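Vistine Pick Planner
Grasp and motion planning for mixed-item bin picking

Overview

Vistine Pick Planner takes a depth image of a bin and returns a ranked list of grasps, each with a collision-checked path from the arm's current pose. It needs no CAD models of the items. It runs on a Linux PC next to the robot controller and talks to the cell over TCP or ROS 2.

The planner is meant for bins where the contents change from one pick to the next: returns, kitting, sorting and laboratory work. For bins filled with one known part, Vistine Match is faster and costs less.

How a pick is planned

The depth image is cleaned and the bin walls are fitted from the stored bin geometry. Points on the walls and floor are removed. What remains is split into segments, and grasp candidates are sampled on each one. A segment may cover two touching items; the planner accepts this and scores the candidates on local shape only.

Each candidate is then tested against the walls, the neighboring segments and the full arm model. Candidates that pass are scored for contact quality, approach angle and clearance. The best 6 go to the path stage by default. The number can be changed in the cell file.

Overlapping items

When one item lies across another, the planner favors the upper one. Stacking order is estimated from depth steps along segment borders. Thin flat items give weak steps, and the estimate is less reliable there. Setting order_check to strict drops any candidate whose stacking order is unclear. Expect more "no grasp" replies in this mode - the calling program should handle them.

Arm and cable model

Most wall contacts in tight bins come from parts that are missing from the robot maker's model: hoses, cable bundles, brackets. Pick Planner adds these as a dress pack, a chain of capsules attached to the arm links. Capsule radius is set for each link.

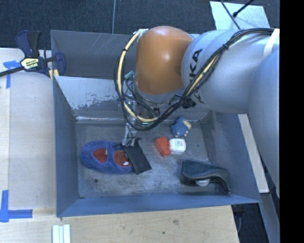
The dress pack is checked at every step of the path, including the retreat. Long loops near the wrist should be entered at their widest position, as the planner does not simulate cable motion. If good grasps near a wall are being rejected, view the capsules in the cell viewer first and reduce any that are oversized.

Interfaces

Input: organized point cloud or depth image with intrinsics
Output: grasp pose, gripper opening, joint path, score, reject codes
Robot drivers: KUKA; others through the ROS 2 interface
Grippers: two-finger and suction, described in the cell file
Logging: one record per request, replayable offline

Reject codes

The current release has 151 reject codes, grouped by stage. A replay shows the code for each dropped candidate next to its pose. The log format has not changed since version 5.

License and support

Licensed per cell. Offline replay and the cell viewer need no license. Integration questions go to Niilo Leinonen, and questions on dress pack setup to Iida Suominen. The February release notes list the known limits of the strict mode.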